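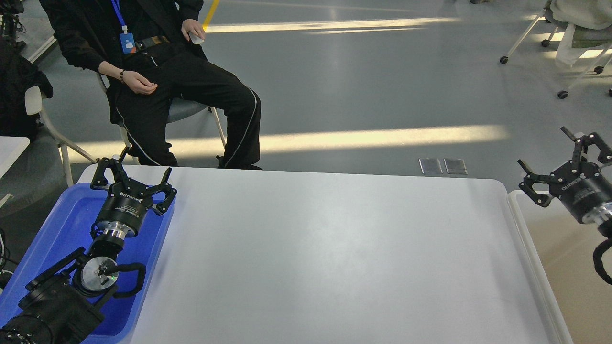
야구장 좌석의 시야를 계산하는 방법

12월 | Prunura 관중석 노트

이 사이트는 방문 통계를 위해 쿠키를 사용합니다. 계속 이용하시면 쿠키 사용에 동의하는 것으로 간주합니다. [동의] [설정]

시즌이 끝나면 그해에 다닌 구장의 메모를 정리한다. 올해는 방문기 대신 계산 쪽을 먼저 쓰기로 했다. 좌석이 좋다, 나쁘다는 감상은 그동안 여러 번 적었는데, 나중에 다시 읽어 보면 왜 그렇게 적었는지 알 수 없는 경우가 많았다. 앞사람 머리 때문인지, 난간 때문인지, 단순히 멀어서인지가 구분되어 있지 않다. 그래서 Lester 구장과 Marwat 구장의 메모를 같은 항목으로 다시 정리했고, 그 과정에서 쓴 식과 측정 방법을 적어 둔다.

1. C값

관중석 설계에서 흔히 쓰는 값이다. 뒷사람의 눈에서 초점까지 그은 시선이 앞사람의 눈 위를 얼마나 높게 지나가는지를 나타낸다. 식은 다음과 같다.

C = D × (N + R) / (D + T) − R

D는 앞사람의 눈에서 초점까지의 수평 거리, R은 초점을 기준으로 한 앞사람의 눈높이, N은 단 높이, T는 단 너비다. 단위는 모두 밀리미터로 통일하는 편이 실수가 적다. 나는 예전에 거리만 미터로 넣고 한참 동안 이상한 값을 들여다본 적이 있다.

C가 앞사람의 눈에서 정수리까지의 높이보다 크면 머리 위로 초점이 보인다. 그보다 작으면 앞사람의 어깨 사이로 보거나 고개를 기울여야 한다. C가 음수라면 앞사람이 모자를 쓰든 벗든 초점은 보이지 않는다.

식을 정리하면 C = (D × N − T × R) / (D + T)가 된다. 이 형태가 성질을 파악하기에는 낫다. 단 높이를 올리면 C가 커지고, 단 너비를 넓히면 C가 작아진다. 다리 공간이 넓은 좌석에서 시야가 답답했다면 이 항을 의심해 볼 만하다. 단 너비를 늘리면서 단 높이를 그대로 둔 개수 공사는 앉기에는 편해지지만 보기에는 불리해진다.

기울기가 일정한 스탠드에서는 뒤로 갈수록 C가 감소한다. 분자가 첫 열의 조건으로 고정되고 분모만 커지기 때문이다. 뒤로 갈수록 경사를 조금씩 키운 스탠드가 있는 것은 이 감소를 보정하려는 것이다. 옆에서 보면 단면이 포물선에 가까운 곡선으로 보인다. 오래된 소규모 구장은 대체로 직선이고, 중간 통로를 경계로 한 번만 꺾이는 경우도 있다.

2. 초점을 어디에 둘 것인가

축구장이나 육상 경기장은 초점을 정하기가 비교적 쉽다. 가까운 쪽 터치라인이나 가까운 레인을 잡으면 된다. 야구장은 그렇지 않다. 플레이의 대부분은 투수와 포수 사이에서 일어나지만, 타구는 어디로든 간다. 초점을 홈 플레이트에 두면 내야석의 C값은 넉넉하게 나온다. 같은 좌석에서 초점을 가까운 파울 라인에 두면 값이 급격히 떨어진다.

나는 초점을 세 개 잡고 각각 따로 적는다. 홈 플레이트의 앞쪽 끝, 좌석에서 가까운 쪽 파울 라인의 베이스, 그리고 좌석 바로 앞 펜스 안쪽의 경고 트랙이다. 마지막 항목은 외야석에서만 의미가 크다. 외야석 관중은 바로 아래로 떨어지는 타구를 보지 못하는 경우가 많고, 이것은 앞사람 문제가 아니라 펜스의 상단이 시선을 자르는 문제다. C값으로는 잡히지 않으므로 별도로 계산해야 한다.

펜스에 의한 사각은 닮은꼴 삼각형으로 구한다. 눈높이에서 펜스 높이를 뺀 값과, 눈에서 펜스까지의 수평 거리의 비를 잡고, 펜스 높이에 그 비의 역수를 적용하면 펜스 안쪽으로 보이지 않는 거리가 나온다. 모든 높이는 그라운드를 기준으로 한다. 첫 열의 바닥이 낮을수록 사각이 길어진다. 반대로 첫 열을 높이면 사각은 줄지만, 위의 식에서 R이 커지므로 같은 경사에서 C는 나빠진다. 두 조건은 서로 반대 방향으로 움직인다. 구장마다 외야석의 인상이 다른 이유의 상당 부분이 여기에 있다고 본다.

3. 측정

도면이 공개된 구장은 드물다. 그래서 현장에서 직접 잰다. 단 높이와 단 너비는 줄자로 충분하다. 경기 시작 한참 전에 입장해서 통로 쪽 단을 재면 다른 관중에게 방해가 되지 않는다. 다만 통로 계단은 좌석 단을 절반으로 나눈 것이 많으므로 계단 한 칸의 높이를 그대로 N에 넣으면 안 된다. 좌석 바닥에서 다음 좌석 바닥까지를 재야 한다.

수평 거리는 레이저 거리계를 쓰되, 낮 경기에서는 반사점이 잘 보이지 않는다. 선수나 심판이 나와 있을 때는 당연히 쓰지 않는다. 나는 항공 사진에서 거리를 재고, 현장에서는 펜스나 더그아웃 지붕 같은 고정된 지점 하나만 확인하는 방식으로 바꿨다. 항공 사진에서 잰 거리의 오차가 C값에 주는 영향은 단 높이의 오차가 주는 영향보다 훨씬 작다. D가 크기 때문이다. 반면 N이 틀리면 그 오차가 거의 그대로 C에 더해진다. 시간을 쓴다면 단 높이를 여러 곳에서 재는 데 써야 한다.

눈높이는 앉은 자세를 기준으로 고정값 하나를 쓴다. 사람마다 다르다는 것은 알지만, 구장 간 비교가 목적이므로 같은 값을 쓰기만 하면 된다. 의자 높이가 특별히 낮은 벤치형 좌석은 메모에 따로 표시한다.

4. Lester 구장

내야 하단은 직선 경사다. 단 높이는 300밀리미터로, 측정한 위치마다 차이가 거의 없었다. 콘크리트 프리캐스트 부재를 쓴 스탠드의 특징이다. 홈 플레이트를 초점으로 잡으면 하단 전체에서 앞사람의 머리가 문제가 되지 않는다. 가까운 쪽 베이스를 초점으로 잡으면 중간 통로 뒤쪽부터 값이 부족해지기 시작한다. 실제로 앉아 보면 1루 쪽 주자의 리드 폭이 앞사람의 어깨에 가려지는 구간이 있다. 계산과 인상이 일치하는 드문 경우였다.

이 구장의 약점은 C값보다 난간에 있다. 중간 통로 앞의 난간은 상단 가로대가 두껍고, 통로 바로 뒤 첫 열에 앉으면 가로대가 정확히 마운드 높이에 걸린다. 한 열만 뒤로 가도 가로대는 투수판 앞의 잔디 쪽으로 내려간다. 예매 화면에서는 통로 뒤 첫 열이 앞에 사람이 없는 좋은 자리로 표시되는데, 나라면 같은 가격에서 뒤의 열을 고르겠다. 통로를 오가는 사람까지 고려하면 차이는 더 커진다.

상단은 808 구역에서만 쟀다. 좌익수 쪽 모서리에 붙은 삼각형 모양의 구역이고, 좌석이 홈이 아닌 중견수 방향을 향한다. 고개를 돌리는 각도가 커서 한 경기를 다 보면 목 한쪽이 뻐근하다. 이런 각도 문제는 C값에 들어가지 않는다. 좌석 정면 방향과 홈 플레이트 방향 사이의 각을 별도 항목으로 적기 시작한 것이 이 구역에 앉은 뒤부터다. 수직 시야만 놓고 보면 808 구역은 우수하다. 경사가 급하고 앞사람의 머리는 시선 아래에 충분히 내려가 있다. 그러니 이 구역의 평가가 낮은 것은 거리나 앞사람과는 관계가 없고, 오직 좌석의 방향 때문이라고 보는 것이 맞다.

지붕 처마도 확인했다. 상단 뒤쪽에서는 높은 뜬공의 정점이 처마에 가려진다. 공이 시야에서 사라졌다가 다시 내려오는 시간은 짧지만, 그 사이에 외야수의 움직임으로 낙하지점을 추정해야 한다. 익숙해지면 큰 불편은 아니다.

5. Marwat 구장

Lester보다 작고 오래되었다. 단 높이가 일정하지 않다. 증축한 부분의 이음매를 기준으로 앞과 뒤의 높이가 다르고, 이음매 바로 뒤의 열은 단 높이가 낮아서 C값이 뚝 떨어진다. 3루 쪽에서 이 열에 앉으면 앞사람이 조금만 자세를 세워도 홈 플레이트가 사라진다. 바로 뒤의 열은 정상으로 돌아온다. 좌석 배치도에는 아무 표시도 없으므로 직접 앉아 보기 전에는 알 수 없다.

그물도 측정 대상에 넣었다. 시선이 그물을 수직에 가깝게 통과하면 그물코가 크게 보여 방해가 적다. 비스듬히 통과하면 투영된 그물코의 폭이 줄고, 같은 면적 안에 줄이 더 많이 겹친다. 폭은 입사각의 코사인에 비례해서 줄어든다. Marwat 구장은 보호 그물이 더그아웃 끝에서 파울 라인과 평행하게 이어지는데, 외야 쪽 끝 구역에서 홈을 보면 시선이 그물 면과 거의 나란해진다. 눈에서 홈까지의 선이 그물을 지나는 구간에서는 줄이 촘촘한 막처럼 보인다. 그물의 색은 검은 쪽이 낫다는 것이 일반적인 의견이고 내 경험도 같다. 다만 야간에는 조명이 그물에 닿는 방향에 따라 검은 그물도 밝게 뜬다.

홈 뒤쪽 중앙에는 방송용 부스를 받치는 기둥이 2개 있다. 기둥에 의한 가림은 폭과 거리의 비로 계산하면 된다. 눈에서 기둥까지의 거리로 기둥 폭을 나누면 라디안 단위의 가림각이 나오고, 여기에 홈까지의 거리를 곱하면 홈 부근에서 가려지는 폭이 된다. 기둥 바로 뒤 열에서는 배터박스 전체가 들어가고, 맨 뒤 열에서는 타자 한 명 정도가 가려진다. 맨 뒤 열이 오히려 낫다. 몸을 옆으로 기울여 피할 때 움직여야 하는 거리는 뒤로 갈수록 늘어나므로 그 점은 감안해야 한다.

외야석은 경사가 완만한 잔디 언덕이고 고정 좌석이 없다. 단이 없으니 N과 T를 정의할 수 없고, 기울기와 사람들이 앉는 간격으로 대신해야 한다. 간격은 관중 수에 따라 변한다. 표에서는 빈칸으로 두었다.

6. 표 정리에 쓰는 항목

구장별로 구역, 열, 단 높이, 단 너비, 눈높이, 초점 세 곳의 거리와 C값, 난간 간섭 여부, 그물 통과각, 좌석 방향각, 처마 가림 여부를 적는다. 처음에는 종합 점수도 계산했다. 가중치를 바꿀 때마다 순위가 뒤집혀서 그만뒀다. 투구의 궤적을 보고 싶은 날과 수비 위치를 보고 싶은 날에 필요한 자리가 다르다. 항목을 나눠 두고 그날 볼 것을 정한 다음 해당 열로 정렬하는 편이 쓸모 있다.

현재 표에는 47개 좌석이 들어 있다. 대부분 Lester와 Marwat의 내야이고, 외야와 상단은 적다. 같은 열에서 가로 위치만 다른 좌석은 따로 넣지 않았다. 곡선 스탠드에서는 이 생략이 오차를 만들 수 있지만, 두 구장의 내야 하단은 모두 직선 구간이 길어서 지금까지는 문제가 되지 않았다.

7. 남은 것

Plostalard 구장은 아직 재지 못했다. 한 번 갔을 때 비가 와서 통로 쪽 단 높이만 몇 군데 재고 지붕 밑으로 옮겼다. 그때의 메모를 보면 뒤쪽으로 갈수록 단 높이가 조금씩 커진다. 곡선 단면이라면 비교 대상으로 가치가 있다. 다음 시즌 초에 다시 가서 앞, 중간, 뒤의 열을 나눠서 잴 예정이다. 가는 김에 외야 펜스의 높이도 확인해야 한다. 지난번 메모에는 '높음'이라고만 적혀 있다.

Lester의 808 구역은 옆 구역과 좌석 방향각을 비교해 볼 필요가 있다. 모서리의 곡률 때문에 구역 경계에서 방향이 한꺼번에 꺾이는지, 구역 안에서 나뉘어 꺾이는지를 아직 모른다. 후자라면 같은 구역 안에서도 중앙 쪽 끝자리를 고를 이유가 생긴다.

표 파일은 열 이름을 정리한 뒤에 올리겠다. 지금은 약어가 많아서 나 말고는 읽기 어렵다.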